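How to clean out and reset a two-section bin for small metal parts

In our repair shop at Esik the small parts live in open bins with a divider across the middle. Turned parts, pins, short brackets, leftover hardware from jobs, everything under the size of a hand goes there. After some months the bottom of such a bin is full of chips and dust and parts which belong to another bin, and then people stop looking in it and order new parts. I wrote down the way I clean and reset one bin. It takes me less than an hour for a bin of medium size. The first time it can be longer.

What you need

- work gloves, thin enough to feel a small part
- a hand scoop with a flat front edge
- a stiff brush and a soft brush
- two or three shallow trays
- a magnet on a handle, or a magnet inside a plastic bag
- dry cotton rags
- a little degreaser, the mild kind
- a scale, if you count your parts by weight
- labels and a pen that does not wash off

Please wear glasses also. Metal chips are light and they jump when you brush.

Step 1. Take the parts out of one section only

Do not empty both sections at the same time. I did this once in March, when I was in a hurry, and the two kinds of pins were mixed on the table. They had the same length and almost the same diameter. I needed the whole afternoon with a caliper to separate them.

Begin with the larger section. Push the scoop flat along the floor until the parts ride up on it, lift, and let them slide into the tray. If you pour from high, thin parts get dents at the edges. For parts with a finished surface I put a rag at the bottom of the tray first.

The last parts always sit in the corners. The scoop does not reach them, so take them with the fingers.

Step 2. Sort what came out

Spread the parts in one layer. I make three groups:

Good parts that belong in this bin.
Good parts that belong in a different bin.
Parts with bent legs, rust or damaged threads.

The third group goes to the scrap box immediately. If you leave it on the table "to decide later," it will come back into the bin, I can promise you. When I am not sure about a thread I try it with a known nut. Two turns with the fingers are enough to feel it.

For the second group, write the part number on a piece of tape before you walk away with it. At one bench I found 302 parts of the second group in a bin that was labeled for 200 pieces of something else. The label was still clean and nice.

Step 3. Clean the floor and the walls

Brush from the far wall toward yourself, first the walls and then the floor. Small pale or shiny specks stick along the bottom of the walls, where the stiff brush bends over them. Use the soft brush there, held almost flat. Then go over everything with the magnet. Aluminum and plastic chips stay behind, and you pick these up with a rag that is a little damp.

If there is oil, put degreaser on the rag and not directly in the bin. Some of it always runs under the divider, and it is difficult to get it out again. Wipe, then wipe with a dry rag, and leave the bin open for ten minutes.

A metal floor will be scuffed. You do not need to polish it. I tried to make one bright again with an abrasive pad from Trorkamach and I made only a lot of gray powder. Scratches are fine as long as no edge of metal stands up. Slide a rag over the floor slowly. If the rag catches somewhere, there is a burr, and you take it down with a fine file.

Step 4. Look at the divider

The divider suffers the most, because everybody hits it with the scoop. Check these points:

Does it stand straight, or does it lean to one side when you press with a thumb?
Is there a gap under it? Push a thin part against the bottom edge and see if it passes.
Is the top edge smooth over the whole length?

A gap can be closed with a strip of flat gasket. A top edge that is rough should be covered or filed. When the divider leans, I take it out and turn it around, so the worn side looks to the smaller section. It will do for another year or two.

Step 5. Put the parts back

Return the good parts with the scoop, low and slow, in the same way they came out. Do not spread them over the whole floor. I keep them gathered on one side of the section, and the free side is where the scoop starts its movement. It seems a small thing, but with a free strip of floor you can get the edge of the scoop under the parts in one push. In a bin which is covered from wall to wall the scoop climbs on top of the parts and you get two or three only.
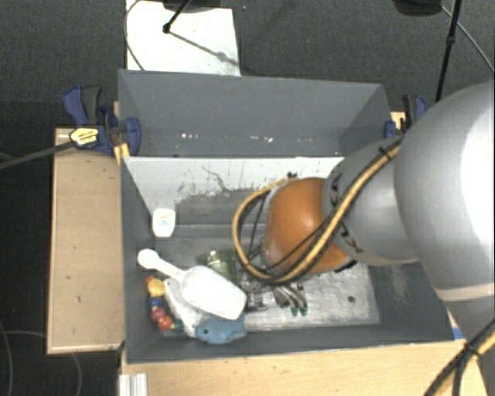

Osamu Hosoda
Parts room supervisor and bench instructor

Objects lying mostly to the left, with the scoop among them, leave a good piece of the silvery floor open. The floor is scuffed and the whitish divider is scratched and worn, and I would still call such a bin good for work. What I would clean are the small white specks low in the rear section. When they are dry they come away with the soft brush. If they are under new parts, they will come up with the scoop every time and end up in the box of the customer.

I use the larger section for the parts in daily use and the smaller one for the reserve. When the large section becomes low, move the reserve forward, clean the small section while it is empty, and only then fill it from the new box. In this way the rear section gets cleaned without planning a day for it.

Step 6. Count and label

If your parts are counted by weight, weigh ten pieces first, divide, and then weigh the tray. Do not forget to subtract the tray. On our biggest bin I got 2819 pieces this way, and the paper in the office said a number that was much higher.

The label should say the part number, the section (front or rear) and the level where a new order has to be made. Put it on the outside of the wall that faces the person, not on the divider. Labels on the divider are scraped off very fast.

How often

A bin for daily use: every 6 weeks.
A bin that is opened now and then: two times in the year.
After any job with grinding close to the bench: the same day, at least with the magnet.

If you have many bins, do not try to do the whole rack together. Take one when you are waiting for a delivery. The rack in our room, the Hoshino side, was finished in this manner without one hour of overtime.

Comments (4)

Wendell Sorensen
We do the magnet first and brush after. Less stuff flying around. Otherwise pretty much the same routine, and yes to the gloves.

Giuliana Cárdenas
What do you use for the gasket strip under the divider? The foam kind I bought soaked up oil in a month and got soft.

Osamu Hosoda
Dear Giuliana, please take solid rubber, two millimeters, and cut it a little longer than the divider. Foam is not good with oil, I made the same mistake. Wendell, I will try your order on the next bin, thank you.

Misaki Kinoshita
Turned our divider around as you wrote in step 4. The slots were packed with old grease, so clean those out too while you have it off.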